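Mumadine Letter, October

The push-together issue

Hello again, and hello to the new people -- the list reached 3,885 this month, which I still can't picture as actual humans with actual kitchens. Last time I promised wallpaper. Wallpaper will have to wait, because I have fallen completely for furniture that goes together without a single screw, and I want to talk about it while I'm still excited.

Plastic stools with legs you push in. Frames made of tubes and elbows. Racks, fabric-sided things on poles, all that light white stuff you can carry up the stairs in one trip. I used to walk right past it in the store. Now I stop and look at the joints! 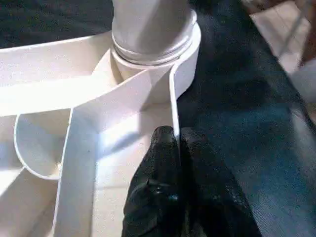
A ribbed collar at the foot of a pipe.
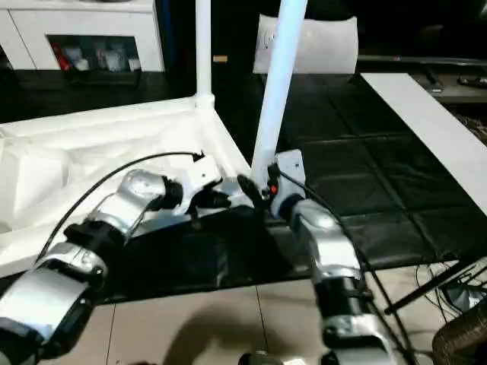
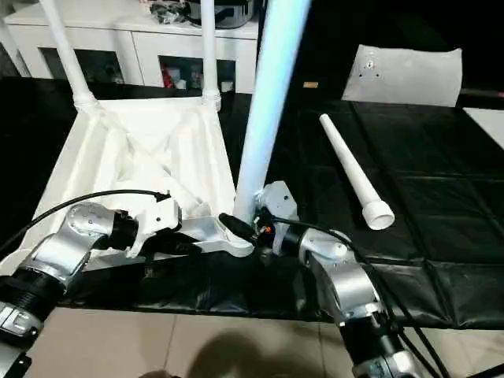 Stool upside down, with a leg lying beside it.

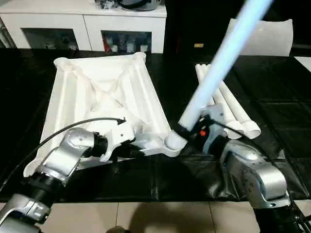 So what got me started was a stool. Siu-fong Shih, my neighbor across the landing, was giving away a Tilteo stool in its original bag, never put together, and I took it home thinking I'd stand on it to change a light bulb and then pass it along. I put it together on the kitchen floor while the pasta was cooking. It was done before the pasta was. I then took it apart and did it again, purely because I liked the feeling of a leg going home in its socket. That little stop at the end! If you've ever pushed the lid onto a really good food container you know what I'm talking about.

Since then I've built a small shoe rack, a laundry stand for Siu-fong (it seemed only fair) and most of an Aleleck tube frame that is going to be a closet when it grows up. I've learned a lot, much of it by doing it wrong, so let me save you some time.

Start with the floor

Or the table, or wherever you're working. Put something down first. A plastic sheet, an old shower curtain, a flattened box, anything. I skipped this with the shoe rack and chased one connector under the stove with a broom handle. A dark sheet is wonderful for white parts, you see every little cap right away. A white bedsheet is about the worst thing you could pick, and yes, I picked it.

Also, clear more room than you think you want. A tube is a lot longer once you're swinging it toward a corner, and I took out a houseplant on my first evening. (The plant is fine. The pot has been glued.)

Lay out the parts by length

The tubes in my closet kit come in two lengths that are so close I had to stand them on end next to each other to see it. I now line everything up in rows, shortest on the left, with the ends even, and I don't open the connector bag until that's done. It's a pleasant ten minutes. Put the radio on.

If your instruction sheet uses letters for the parts, write the letter on a bit of masking tape and stick it to the tube. The tape peels right off afterward. Ningsih Wuisan wrote in to say she does this with the connectors as well, one strip of tape per bag, and I've started copying her.

Upside down is your friend

For stools, small tables, anything with legs: seat on the floor, legs in the air. You can lean your weight straight down the leg, and the underside shows you which socket is which. I know some of you are building them right side up on your lap because two people wrote to tell me so, and I admire you, and please stop.

Push every leg in loosely first. Get them all started, go around once, then go around again and press each of them all the way. If you seat the first one hard right away, it can sit a hair crooked, and then the last one fights you. A quarter turn as you press helps a lot. With some legs you'll feel it grip, and with others it just gets quietly harder to move.

When you think you're finished, flip it over, put both palms on the seat and rock it. Any wobble, turn it back over and press again. Don't sit down to test it! Hands first, then sit.

Corners before cross pieces

Frames want a different order. I tried building my Aleleck one side at a time and ended up with two beautiful ladders that would not meet in the middle. What worked was laying the bottom rectangle flat on the floor, getting all of its corners snug, and only then standing the uprights in the elbows. The cross pieces can go in while everything above them still has some give. Once the top is on, the whole thing stiffens up and you lose that little bit of slack.

An extra pair of hands is lovely for the uprights. Siu-fong held one for me while I fitted the next and told me the entire plot of a movie I'd been planning to see.

If you don't have company, lean the far upright against a wall and work toward yourself. I've also used a stack of encyclopedias. They've never been more useful.

When a tube won't go in

First, look inside the socket. There's often a bit of packing foam or a crumb of plastic left over from the molding. I fished a shred of bag out of one with tweezers after swearing at it for a good long while.

Then try the other end of the tube. I can't explain this one. They look the same and they're not always the same.

If it's still stubborn, wrap the far end in a dish towel and tap it with a rubber mallet, or the heel of a sneaker if that's what you own. Short taps. Please no hammers and please no cooking oil, which I tried on the shoe rack and which left me with a joint that slid out every time I hung up a pair of boots. I had to wash the whole corner with dish soap and start over.

Cold plastic is meaner than warm plastic, by the way. If the box has been sitting in the garage, bring it in and let it have the evening indoors.

Fabric goes on last, mostly

If your rack or closet has a cover, check the sheet before you build past the halfway mark. Some covers drop over the finished frame like a nightgown, and some have sleeves that a pole needs to slide through before it meets its corner. Mine has both kinds in one kit! I found the sleeves after the top was on, so off it came again.

Wrinkles in a new cover bother me more than they should. Hang it in the bathroom while you shower, then put it on and leave it. Mine looked so much better after a few days of just being up, and I never did get the iron out.

Taking it apart again

You will probably need to, some day, and it's worth knowing how. Twist, then pull. Pulling straight out gets you nowhere and then suddenly gets you the tube in the chin. Keep the spare caps and connectors in a zip bag taped to the underside of the seat or inside the bottom rail. I've moved 5 times in my adult life and I have never once found the bag of spare parts where I "put it somewhere safe."

From the mailbag

Ningsih also asked whether a tube frame can hold winter coats. My closet isn't finished, so I can only report from the laundry stand, which has been carrying Siu-fong's wet towels without a complaint. Go by the weight on the box, and hang the heavy things near the uprights so the middle of the rail gets the shirts. I'll put my own coats up next month and tell you how it goes.

Someone else wanted to know if you can mix brands. Sometimes! I tried a Yu end cap on the Aleleck tubes and it fit like it was born there. The Yu elbows were too tight to go on at all. Take a piece of your own tube to the store in your bag and try it at the shelf, and ignore the looks.

And a lovely note from a reader who built 8 stools for a birthday party with her grandchildren, each child in charge of their own, all the legs in different colors. She says one of them has been taken apart and put back so often that the kids treat it as a puzzle. I'd like to be invited to the next party, please.

What I'd like from you

Send me your push-together projects, finished or not. I especially want to see what you've done with leftover tubes -- I have one long one and a fistful of corners on the windowsill, and I've been thinking about a drying rail over the tub. If you've made one that stays up, write and tell me what you used at the ends.

Wallpaper next month. I've already bought the paste.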